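Sorting out the toy table before the Kosen sale took me far longer than planned! We've 96 bits and bobs to price up, and I keep stopping to admire the pretend bread roll. 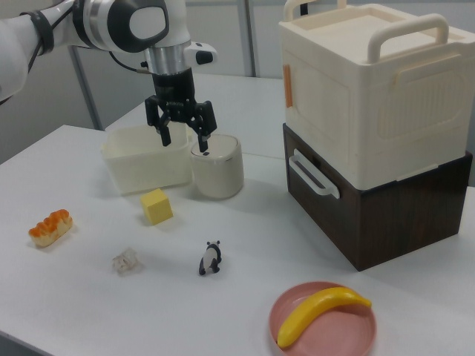
Wegener

The little panda is staying with me, I'm afraid — I've grown fond of it. Foam cubes go in the bin, play food in a box of its own, please.

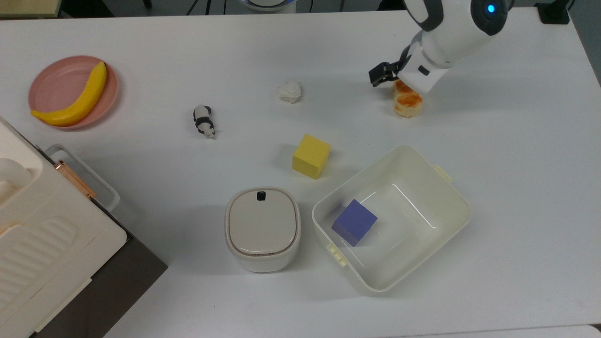 If you've a toy banana or two to spare, bring them to Prastton hall by 18 July (mornings are best).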